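Bending down for the washing

Hello again from the Fosstead end of things! I promised Ojārs Kivi I'd write up the laundry basket business after he asked about it at the Solatside coffee morning, so I'm finally doing it (sorry Ojārs, I know you asked in September).

My back has never liked laundry. For years the basket lived on the floor and I'd fold myself in half for every sock, then grumble about it all evening. Now the basket goes up on a stool and I wish I'd done it when we moved in. Any sturdy stool will do, as long as the basket sits flat and doesn't hang over the edge. Mine cost 16 pounds second-hand and has already outlived two kettles.

I like a basket with holes in the sides too, the air gets in and I can see if a stray towel has been forgotten at the bottom. And do go through your pockets before anything goes in! I've washed bus tickets, a biro and a perfectly good shopping list.

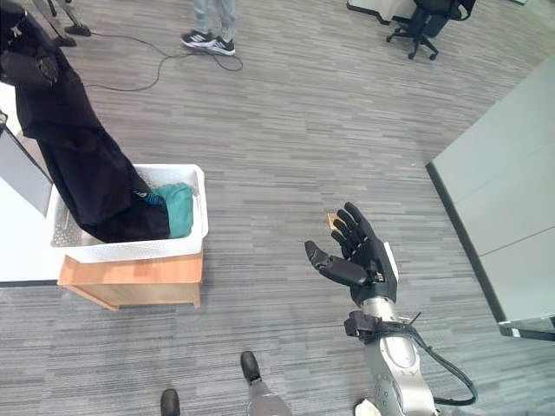
2 min read (200 words)

White basket, pale stool, something long and black going in on the left and a bit of teal folded in beside it. I'd do the black things separately myself, but my sister at Pavliuk puts the lot in together and says hers come out fine. Write in and tell me which of us is right.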